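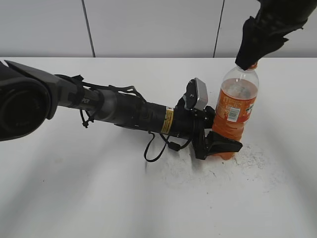 Section 4 covers getting your Kivi drinks fridge into its corner, upright and cold. Section 3 covered getting it out of the box, and if you are still bleeding from the staples, go back and read the note on gloves. You will need a spirit level, a second person and something to test the shelf heights with. An ordinary plastic bottle of orange drink, like the one standing on the white tabletop, will do nicely. Wine drinkers should use a wine bottle and stop feeling superior about it.

4.1 Choosing a place

1. Pick a floor that is flat and hard. Carpet counts as neither.
2. Leave a gap of 40 mm behind the fridge and the same on the hinge side. The skirting board does not count as part of the gap, however thin it is.
3. Keep the fridge away from ovens, radiators and sunny windows.
4. Check that the plug reaches the socket before you move anything. We mention it because Normunds Mets, who wrote the first version of these steps, did it the other way round.

Caution: do not run the fridge from an extension lead, including the good one.

4.2 Levelling

1. Stand the fridge upright and leave it for four hours with the power off. Go and do something else.
2. Lay the spirit level across the top, side to side.
3. Turn the front feet by hand until the bubble sits in the middle. Clockwise lifts, anticlockwise lowers. If the fridge is getting worse, you are turning the wrong one.
4. Repeat front to back. The door should swing shut by itself from half open.

4.3 Shelves

1. Remove the tape from the shelf edges. There is a further strip underneath each shelf, which most owners find in September.
2. Stand your test bottle on the lowest shelf and slot in the next one above it, with a finger's width to spare.
3. Push each shelf back until it clicks at both ends. One click is not enough.
4. Load bottles with their labels facing forward if several people will be using the fridge. It cuts down on rummaging, and the door stays open for less time.

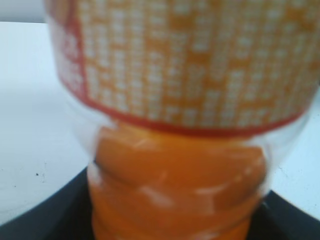

Small print on an orange label. Storage advice on a bottle overrules our suggested settings.

4.4 First switch-on

1. Plug in. The panel shows 2000 for a moment, which is the control software number. It is not the temperature.
2. Press SET, then the down arrow, until the panel reads 5.
3. Close the door and wait overnight before loading. Opening it to see how things are going is how things stop going.

Note: code 301 means the door has been open too long. Close it. Code 1132 means the sensor plug behind the top shelf has come loose. Switch off at the wall, press the plug home and switch on again.

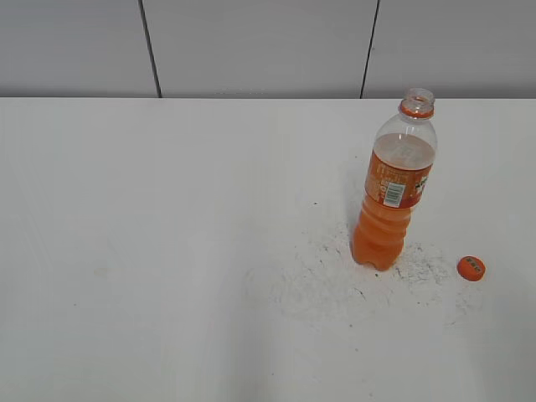
Where should I keep a bottle once it has been opened?
On the middle shelf, upright and with the cap on. The door rack is the warmest part of the fridge and gets a good shake every time someone wants milk.

4.5 Noises

Gurgling, ticking and a faint sigh at the end of each cooling cycle are normal. Rattling usually means two bottles are touching, so move one of them. If the rattle carries on with the shelves empty, check the rear feet and then the drip tray, which lifts out towards you. Instructions for cleaning the tray are in section 6, and should be read before it needs them.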